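Trora table kit: tips after a month of use in a small dining room

My name is Grigoris Tzavaras and I write the household page for readers in Dostbridge. The Trora kit is a pair of two-finger grippers which you hold by the handles, one for each hand, and it is sold together with a lesson service. You do a chore slowly with the grippers, you send the recording, and the service prepares the same chore for the Trora arm. I paid 404 for the pair at Antoniadis, lessons included. The arm is a separate purchase and costs 2519, so I advise to begin only with the grippers and see if you have patience for it.

Before you start

Wipe the blue pads with a damp cloth and let them dry. Grease from the kitchen makes them slide, and then you blame the spring.

Charge both handles overnight. A full charge gave me two sessions on a Sunday, not more.

Sit if you can. After 14 minutes standing, my wrists were already complaining.

Which chores are worth it

Socks and dish towels are easy, and the service accepted them the first time. Glasses I do not recommend, as the manual asks for a different pad and Antoniadis did not have it. Cutlery is in the middle. It is the chore I repeated most, and the one where I learned something.

Sorting cutlery into the holder

1. Put the holder at the back of the table and the cutlery in front of it. Turn the holder so that its long side looks at you.

2. Take first what lies on top of the pile. If you pull from the bottom, everything turns and you must begin again.

3. Plastic spoons: close on the handle, never on the bowl. The bowl is curved and the pads touch it only in one small place.

4. Chopsticks: take one at a time and bring it upright before you go to the holder. Keep the second gripper to the side until you need it.

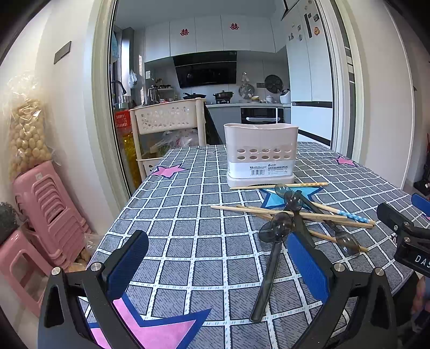
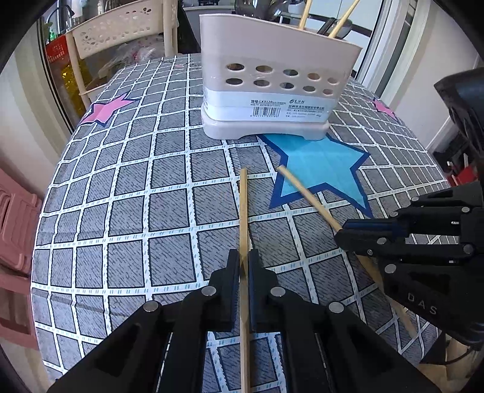

5. Lower the piece slowly and open the fingers only when you feel the bottom of the holder. I was opening too early and the service returned 20 of my recordings with the remark "dropped".

What I did not like

The trigger is stiff for small hands. My daughter could not close it fully with one finger and had to use two.

The upload is slow in the evening. Send the recordings in the morning.

The booklet is translated badly, and the page about cleaning is missing in my copy. Stonbridge, who do the repairs, sent it to me by mail when I asked.

Storage

Keep the grippers with the fingers open, in a dry drawer, and put a cloth between them so the pads do not stick to each other. Do not hang them by the cable.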